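Sorting dark laundry at a side table

Dark garments show lint, hide stains and lose dye, so they are sorted separately and before anything else. The method below uses one rigid basket and one low table. It suits a small flat or a shared room where there is no utility area.

What you need

A rigid plastic basket with handle openings. A low table with a flat top. A lint brush. A mesh bag for anything with hooks or thin straps. A notepad if more than one person's washing is involved.

Setting up

Place the table where you can walk round at least three sides of it. Check that the basket's base sits fully on the top. If it overhangs, turn it so that the long side follows the longer edge of the table. A Rostance or Plustovetti basket of the ordinary rectangular type will do; round ones waste table space and tip more easily when loaded on one side.

Carpet tiles are a reasonable surface to work over, although lint brushed from black cloth will show on grey. Vacuum afterwards, working across the tile joints and then along them.

Push the dark items to one end of the basket and keep the other end clear for pieces that have been checked.

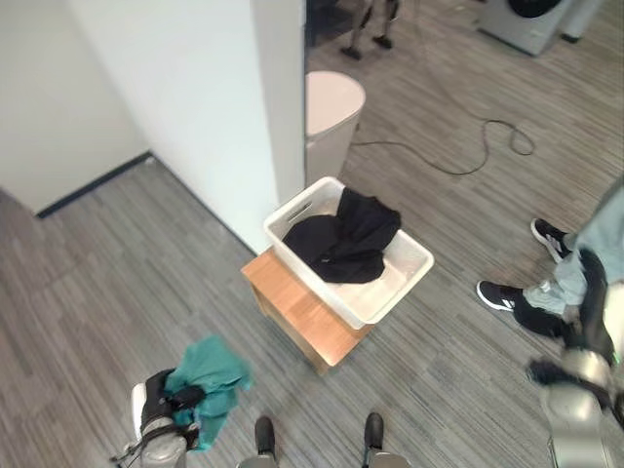 Black garment at one end of the basket, other end clear.

Sorting

1. Take out one item and shake it once, away from the basket.
2. Empty the pockets. Check the small inner pocket on jeans as well.
3. Read the care label. Anything marked hand wash goes in a separate pile.
4. Turn the item inside out and close zips and buttons.
5. Look over cuffs, collar and hem under a lamp. An 800 lumen bulb is sufficient – daylight is better.
6. Brush off loose lint and lay the item flat in the clear end.

Stop when the checked load reaches 6 kg, or the limit given for your machine's dark programme if that is lower. Overfilling leaves detergent marks, which are most visible on black.

Notes

New black cotton should be washed alone the first time. Arsalan Malik wrote in to say that he keeps new items apart for the first two washes – a sensible margin for heavy denim.

Do not leave damp clothes in the basket overnight. The slotted handles give very little ventilation at the base.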